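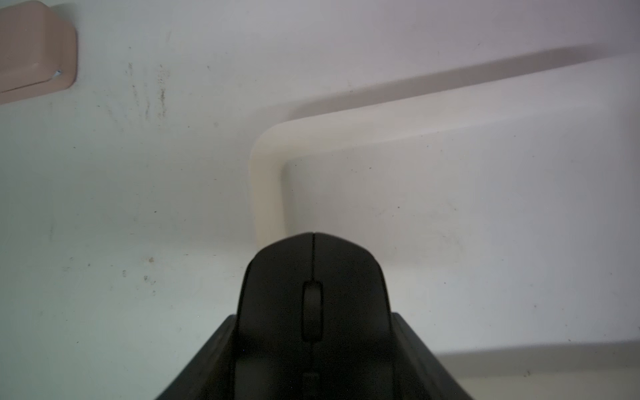 I Fell Back in Love With Grandma's Wallpaper

Home Style Rooms Garden Shop Subscribe

May | By our Dranport home writer

Last updated: May, 4:15 p.m.

My grandmother papered her back bedroom in Fenby with little sprigs of flowers, and I spent every summer picking at the seam by the bed. I got caught, too (twice!). So when my own spare room needed something, I swore it would be paint — plain, pale, done by lunch.

Then I walked into Kaltance, the decorating shop on our main street, and asked to see one book of florals. Just one. I was there until closing.

Old-style flower prints are all over the place again, and I get it. A plain wall can look a bit chilly at seven in the morning. A wall with flowers on it gives you something to stare at while the coffee works.
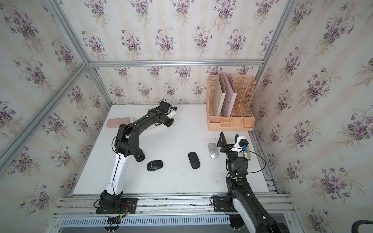 Purple violets and faint beige stripes on an off-white ground.

I went home with a Goossens pattern, number 507, at $60 a roll, which made me gulp. Two rolls did the wall behind the bed, and I stopped there for the sake of my bank account.

Hanging it was a whole other adventure. I'd forgotten about matching the pattern, so my first strip had half a rose and my second strip had, well, the same half of the rose. Off it came. The second try went better, mostly thanks to a plumb line and a lot of muttering.
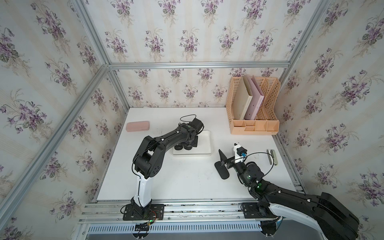

One wall or all of them?

My sister says one wall is for cowards. I like having somewhere for my eyes to rest, but her tiny hallway is papered on every side and it's gorgeous, so I may be wrong! Small rooms can take more pattern than you'd think. Tape up a big sample first and leave it for a week, though, and look at it with the lamps on.

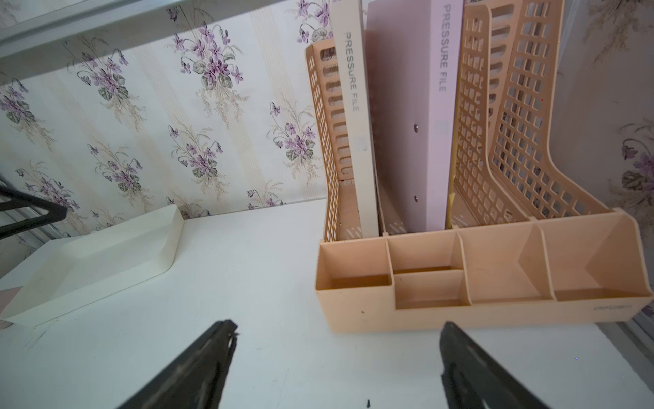
Peach plastic with purple violets behind it.

Color is the fun part. I've put a mustard blanket against my roses and it looks great. The green lamp is going back to the store.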